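Redus Shelf Picking Study - Pre-Run Safety and Inspection Checklist

Site: Orora test room, beverage unit
Protocol: Briven grasp ordering, revision 8
Date: July 13, 2021
Status codes: OK / OK with comment / HOLD

Section A. Work area

A1. Floor inside the arm's reach is clear of tools, packaging and liquid. OK.

A2. Cables secured or routed outside the arm's sweep. OK with comment. Thin white cable along the foot of the curtain is not taped down. Tape before the afternoon block.

A3. Side curtain hangs free of the shelf edges. OK. The curtain was re-hung in May after it brushed the wrist during a low reach.

A4. Emergency stop tested from both operator positions. OK. Power to the arm dropped on each press.

A5. Warning sign on the door, lamp working. OK.

Section B. Arm and gripper

B1. Finger pads free of cuts and residue. OK with comment. Left pad shows light wear at the tip. Pads are replaced after 400 grasps, and the log stands at 343.

B2. Grip force limit loaded from the study file, not from the previous session. OK.

B3. Speed limit over the basket set to the reduced value. OK. The reduced value applies from the moment the gripper crosses the front rail until it is back at the home pose.

B4. Head camera calibration checked against the board. OK with comment. Error was within limits but higher than last week. Repeat the check if the room lights are changed.

Section C. Shelf unit and stock

C1. Shelf boards seated, no movement under hand pressure. OK.

C2. Price rails fully clipped. OK with comment. The clear rails give bright highlights under the present lighting. The depth image drops out along those lines, and the planner fills the gap with a flat edge. This is the intended test condition and should not be corrected.

C3. Stock arranged for the clutter condition: uneven spacing, some bottles against the back panel, some leaning or tipped. OK.

C4. Basket on the floor within reach of the arm. OK.

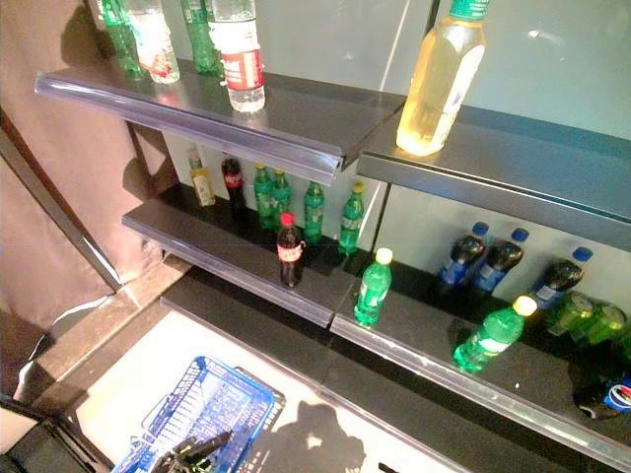
Head view, clutter condition. Gripper over the blue basket; leaning and tipped bottles on the lower right shelf.

C5. Tipped bottles will not roll off the board if a neighbor is removed. HOLD, then OK. The two green bottles at the right of the lower shelf were pushed by hand and stayed on the board. Repeat this item after every reset.

C6. Caps tight on all bottles. OK.

Section D. Method notes for the operator

The Briven method picks the next bottle by how much its removal is expected to disturb the others. The baseline picks the bottle with the highest grasp score and ignores its neighbors. On single standing bottles, such as the cola in front of the middle row, the two should agree. They are expected to differ on the lower right shelf, where a leaning bottle may be the easiest to grasp and the worst one to take first.

A trial ends when the requested bottle has been released in the basket, when any bottle leaves the shelf by another route, or on operator stop. Record all three outcomes separately. In the pilot, 11 trials were logged only as "failed" and had to be left out of the comparison.

Do not straighten a bottle between attempts within a trial - the second attempt is scored on the shelf as the first one left it.

Section E. Open items

E1. Tape cable (A2). Before next block.
E2. Order spare finger pads from Reddy. One set left in the drawer.
E3. Add a separate field for operator stop to the trial form.

Release for operation: yes, with E1 closed first.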